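Stinia suspends table-clearing trials after wrist cable fault

Stinia has suspended unattended running of its table-clearing robots after a wrist cable worked loose from its guide and caught on a joint during a trial on 11th October. No one was hurt. The arm stopped under its own protection, but took longer to do so than the firm's safety rules allow.

The fault occurred at the firm's Hundura site, where robot arms are being tested on ordinary kitchen tasks: picking up mugs, plates, bottles and toy food from a white table and putting them in set places. Each attempt is logged as a run. The trial had completed 2,563 runs when it was halted, 157 of them in the week before the fault.

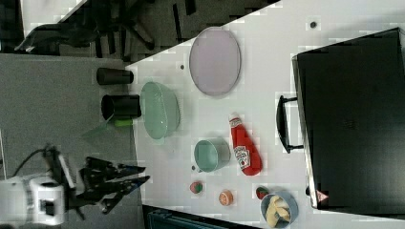
According to the incident note, the arm had been told to turn its wrist and reach across the table for a bowl. Partway through the turn the motor current in the last joint rose well above its normal level and stayed there. The controller should have cut power at once. It did so only after a second reading confirmed the first, and by then the wrist had moved a further 16 degrees against the snagged cable.

The outer sleeve of the cable was split and one of the signal wires inside it had parted. The wire carried position data from the gripper. With that signal lost, the software went on using the last good value, and for a short time it treated the gripper as open when it was partly closed.

"There are two faults here and they should be kept apart," said Kuldeep Yadav, who leads the test group. "The cable was badly routed. That is a workshop matter. The stale reading is more serious, and it would have been there with any cable."

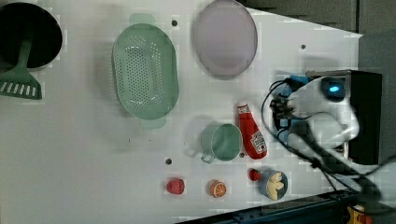
The routing dates from a change made when the gripper was last replaced. The new part has its connector on the opposite side, which left a longer free loop at the wrist. The fitting sheet, supplied by the integrator Sawatzky, gives a minimum bend radius for the cable but no maximum for the slack. A revised sheet is being prepared.

A check of the other arms at Hundura found 11 with more slack than the test group now considers safe. All have been taken out of unattended use. They may still be run at reduced speed with an operator at the stop button, and short runs are continuing on that basis.
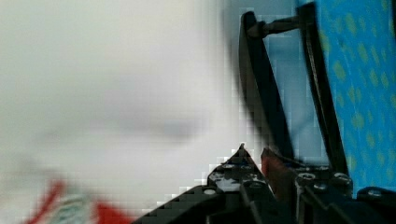
Wrist view during a run, with the gripper's two black fingers at right.

The software change is already written. Under it, any gripper reading that is not refreshed within a fixed time is marked as invalid and the arm is brought to a stop. The double check on motor current has been removed for the wrist joints - it had been added to reduce false stops, which are now expected to rise.

Pirar, which is paying for the trial, has been sent the incident note and the current logs. Unattended running will not restart until the cable guides have been changed and each arm has passed a full set of wrist turns with the cover off. Stinia expects to finish that work in December.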